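How to find out whether a robot arm can strip down a PC for you

I get asked this one a lot, usually by people with a cupboard full of dead office machines and not much patience. Can a robot do it yet? My answer is still "bits of it", but you can test the bits at home or in a small workshop, and it's good fun!

Start with a list of every single move your own hands make. Mine ran to 30 for one old desktop, and I'd have guessed half that. Opening a latch counts as a move. So does letting go of it (you'd be surprised how often letting go is where things go wrong).

Next, sort out somewhere for the parts to land. I spent most of January fiddling with this at our place in Brolstead, and it matters more than the arm does. A person will put a memory stick down anywhere. An arm wants a fixed spot, the right way round, every time, so make a plate with a shaped slot for each part and bolt it down right next to the computer. 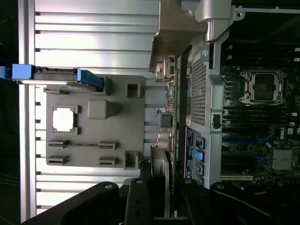 Then pick the easiest job and do only that. I'd go for the drive caddy – it's big, it has a proper handle, and it doesn't mind a bit of rough treatment. Run it 100 times before you try anything else. Write down each failure in plain words, such as "gripped too high" or "latch didn't spring". My friend Detlef Stöcker keeps his on the back of an envelope and that works fine.

Memory comes after that. Go slowly, lift straight up, and use boards you were going to scrap anyway. Leave processors alone for now. Those socket pins bend if you so much as breathe on them, and I've yet to see an arm I'd trust there.

Cables are still my job. Anything floppy is hard, because it's never in the same place twice, and I can unplug one in the time the arm takes to line itself up. Same with laundry, come to that!

If you get 6 clean runs in a row on both caddy and memory, try swapping in a different model of computer. Expect to redo most of your positions – and keep the old ones saved, you'll want them again.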